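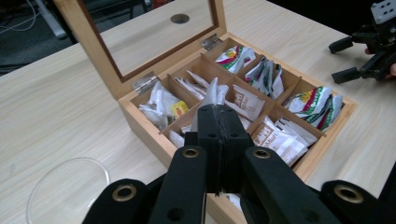
Trendetix Retractable Seating for Arenas and Sports Halls

The Trendetix is a retractable seating stand for ice arenas, sports halls and other buildings where the floor must serve for more than one event. It is produced by Sarpong at our factory in Nomton. When the stand is closed, the rows slide one under the other and the front becomes a flat wall. When it is open, each spectator has a folding seat with a backrest.

The largest installation until now is in the Grestthorpe arena, which has 3,920 seats of this model on both long sides of the rink. The arena uses it for hockey in winter, and from April the lower rows are closed so the floor can be used for concerts and trade fairs.
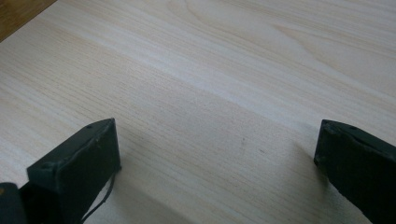

Opening and closing is done by an electric drive with a hand control on a cable. For one section we recommend 2 trained persons, one at the control and one who watches the front row while it moves. The drive stops by itself if the section meets an obstacle. In case of power failure the stand can be moved by hand with the pulling bars, which are included in the delivery.

Specifications

Seat width: 43 cm
Frame: welded steel, powder coated
Deck: plywood with anti-slip surface
Wheels: rubber, non-marking
Seat colors: blue, gray, red, others on request
Guarantee: 2 years on drive and moving parts

Before ordering, please check the load capacity of your floor with a local engineer. The closed stand puts all its weight on a small area, and in older halls this must be calculated. Please send us also a drawing with the positions of doors, columns and dasher boards.

Delivery time depends on the number of sections. Orders confirmed before March can normally be installed in the summer break. Spare seats, wheels and end railings are kept in stock in Nomton and can be ordered separately by the part number on the label under each seat.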